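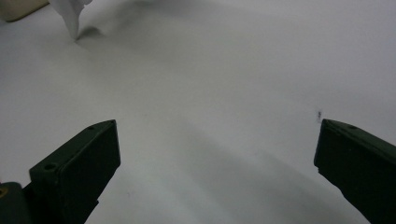

Kane Ashby said our first batch of pickled beets tasted like a wet garden, and he went back for seconds anyway! That was the comment that got the whole project moving.

Pickled Beets Three Ways
Student project report, Stistlow group
Jul 13, 2020

We wanted to know how much sugar you can take out of a pickled beet before people stop liking it. Our starting recipe came from Beverley Sutcliffe (her grandmother's, written on the back of a seed packet) and it calls for 300 g of sugar per jar batch, a lot by anyone's standards. We made it as written, then with 200 g, then with just 30 g and a bit more allspice.

All the beets were roasted in their skins, peeled, sliced and covered with hot cider vinegar. The kitchen smelled amazing - sharp and earthy and sweet all at once.

The 200 g jars were the favorite by a mile. The 30 g jars split the room, but I loved them, especially with goat cheese on toast. The full-sugar ones went best with cold roast pork.

Next time we'd like to try golden beets, and leave the jars until December before opening any.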